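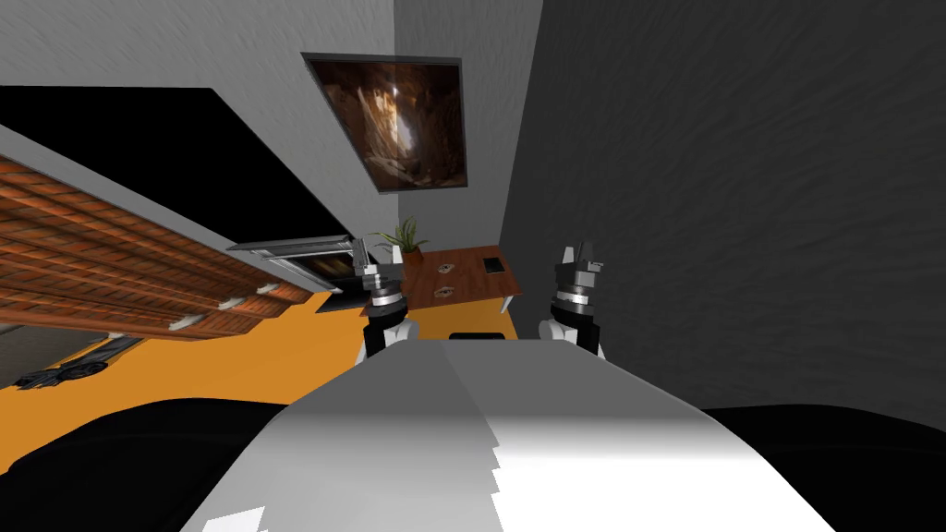 Last changed: 30/11/2022

Tidying a living room table with two arms: tips from our simulator

If you came over from my page on getting candle wax out of a tablecloth, hello! Same house rules apply, I write down what worked and what wasted my afternoon. I've been running a clearing-up study with Rianne Van Dijk at Flustdale, all of it in simulation so far, and a surprising amount of it is plain old household advice with a robot attached.

The room we use is called Jolldale. It has a wooden table with a potted plant, a couple of flat tan pieces and a small black square thing on it, plus a big screen and a painting on the walls. The job is to get the small stuff to one end of the table so the rest can be wiped, and to leave the plant standing. We ran 3000 tries, split evenly between 2 ways of planning, and I'm passing on the bits I'd want if I were starting over.

Start with the flat things

Flat things are horrible to pick up. You know this if you've ever chased a coaster around with wet fingers. Our fingers kept pinching at the tabletop and closing on air, and I spent most of February fiddling with grip force (it didn't help one bit). What helped was sliding. Press lightly on top, drag the piece until part of it hangs over the edge, then let the other hand take it from the side. Do it the same way at home with playing cards or a thin cutting board and you'll save your nails!

Go slowly for the last inch. Our slide would be lovely all the way across and then the piece would shoot off onto the floor, so now we halve the speed as soon as any of it pokes out past the wood.

Leave the plant for last, or leave it alone

The first planner picked whatever was nearest. Sounds sensible, but it meant an arm was forever reaching past the leaves to get at something else, and in simulation a brushed leaf counts as a bump just like a knocked pot does. The second planner, which Rianne named Graruler after a long lunch, draws a keep-out ring around anything tall and works from the open side inward. Nearest-first finished 30 tries out of every hundred without a bump. Graruler finished 1134 of its 1500. I was so pleased I rang my sister, who asked if it does ovens.

My own version of this, for people with human arms: stand at the side of the table where the tall things aren't. I've broken two vases learning that.

Give each hand a job

We let both arms do everything at first, and they dithered. One would set off, the other would set off after the same thing, and then both would back up politely. Now one arm holds or steadies and the other moves, and they only swap when the object is past the middle. The tries got shorter and a lot nicer to watch. I've started wiping my own counters like this, one hand lifting jars and one hand with the cloth, and I'm not going back.

Check your view before you blame your hands

The camera rides on the robot and looks down over its own chest, so the torso and the arms take up a good chunk of what it sees. The room can come out at quite a slant, too. I lost a whole week to a planner that seemed bad at corners when it simply couldn't see the near side of the table past a gripper. If you're trying this yourself, park both arms wide, take a fresh look, and only then plan the next move. It costs a second or so each time and I'd pay double.

Same goes for anyone hunting for an earring, by the way. Move yourself, then look again.

Things I haven't sorted out

Cloths. The simulated ones behave like stiff paper, so I haven't bothered with the wiping part at all and the study stops when the table is clear. Shiny surfaces are another one. Goossens, who lent us the computing time, would like us to try a glass top next, and I've been putting it off since the depth readings are already a bit wobbly on plain wood.

I also changed the friction on the tabletop halfway through the early practice runs and forgot to write it down, so those aren't in the numbers above. Write your settings on the same page as your results, folks. A sticky note on the monitor will end up stuck to your sleeve.

Back to: Floors and Tables | Stains | Small Repairs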